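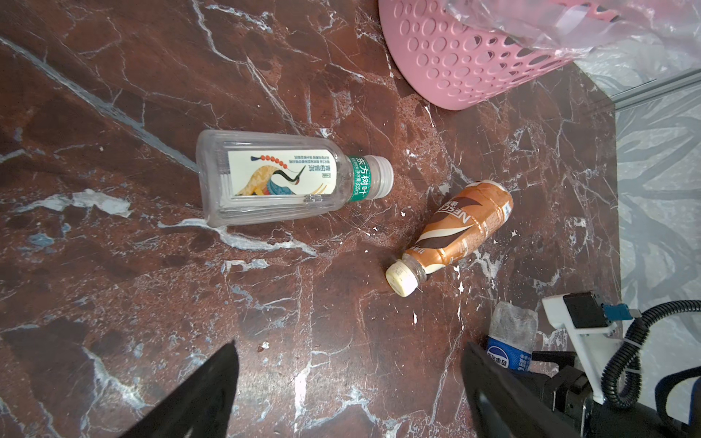
Warum kommt die Lesebestätigung beim Absender doppelt an?
Der Mailserver verschickt sie einmal, der Client Diruvance ein zweites Mal. Im Client unter Konto - Empfang die Option "Bestätigung senden" abschalten.

Ticket: Serienmail bleibt im Postausgang hängen
Gemeldet von: Meinir Rowlands, Standort Clendness
Bearbeitung: Killian Langlois
Eröffnet: 19.2.23

Rundschreiben an 300 Empfänger, nach 169 Mails stoppt der Versand. Fehlermeldung im Client: "Zeitüberschreitung". Neustart ohne Wirkung, die restlichen Mails stehen auf "wartet".

K. Langlois: Protokoll angefordert. Bitte den Postausgang nicht leeren.

M. Rowlands: Protokoll hängt an. Anhang der Mail ist ein PDF mit 12 MB.

K. Langlois: Server nimmt nach etwa 70 Verbindungen pro Stunde keine neuen mehr an. Vorher lief der Versand über das alte Relay, dort gab es keine Grenze. Anhang durch Link ersetzt, Versand auf Pakete umgestellt.

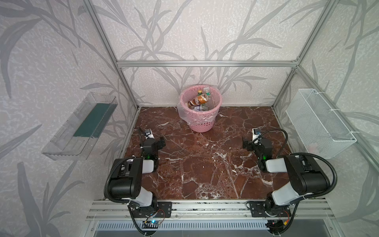

Wo stellt man die Paketgröße ein?
Im Menü Extras - Serienversand, Feld "Mails pro Durchlauf". Die Änderung greift erst beim nächsten Auftrag, laufende Aufträge vorher anhalten.

M. Rowlands: Rest ist raus. Zwei Adressen kamen als unzustellbar zurück, die pflege ich selbst nach.

Status: gelöst. Catrin Sayce trägt die Grenze noch in die Anleitung ein.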